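Community > Home Robotics > Buying & Budgets

Grippers for small fiddly bits, what should I budget?

rosurham_bench
I'm trying to work out what to spend on hand-held grippers for collecting sorting demos (hair clips, bracelets, that kind of thing) and I keep going round in circles! Grulow quoted me £1216 for a pair, spare pads are £62 a set on top. Piso are cheaper but won't tell me how long the pads last. My stuff is mostly soft or tiny, and it has to be picked off a patterned cloth and put in a tray.
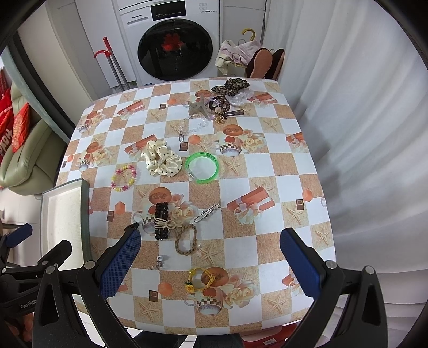

Bracelets, scrunchies and clips, with the blue pads in front

Is one pair enough to start with, or do I need to find money for two? And does anyone bother with a service plan?

Gouveia77
One pair, definitely. I bought two in December and the second lives in its box. Put the difference into pads and a decent case. I'd budget for three sets of pads in the first year, more if you're doing anything with metal edges. I'd also try your worst items before you pay for anything – mine were the thin elastics, which lie flat and are a right pain to get hold of. Ask Grulow for a loan pair, they lent me one for 11 days and only charged the postage.

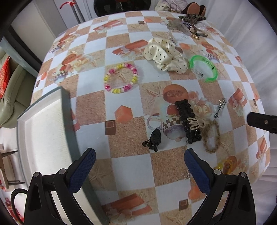 Beaded scrunchie, rope tie and silver clip close together, tray on the left

With things bunched up like that I'd practise on the clump first, spread-out bits are easy by comparison. Skip the service plan, it's mostly someone tightening screws for you.

tin_of_washers
Get Piso. Mine are fine.

Gouveia77
Fine for big things, yes! I had a go with the Piso ones and couldn't pick up a single earring. Might just be me being cack-handed though.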